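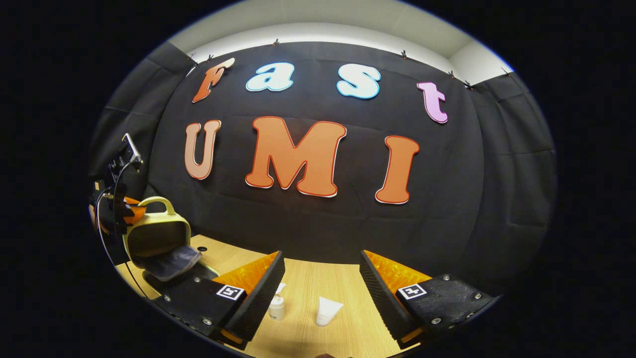

Gripper open, bottle and squeeze tube next in line.

I've had the Heseo hand-held gripper kit on the bench since August, and a few habits have made it much nicer to live with. Most of these work for any gripper you hold yourself, so pinch what you like!

Wipe the soft pads with a damp cloth before you start (dish soap is fine, solvent is not). Greasy pads let a smooth bottle slide every time.

Stand tubes on their caps. They're easier to close on that way, and you don't end up chasing them across the table.

Hang some plain dark fabric behind your work area and clip it along the top. Mine came from the Turnton remnant bin for $22, and I don't mind the wrinkles.

Keep the printed square markers clean and flat. If a corner lifts, replace the whole thing — glue just makes a lumpy mess.

Check the screws after every 44 grabs or so. Snug, not tight.

Is it worth $202? I'd say yes, though the colour choices are dull and the Wakance spare pads cost another $11 a pair. Order two pairs while you're at it, the postage is the same.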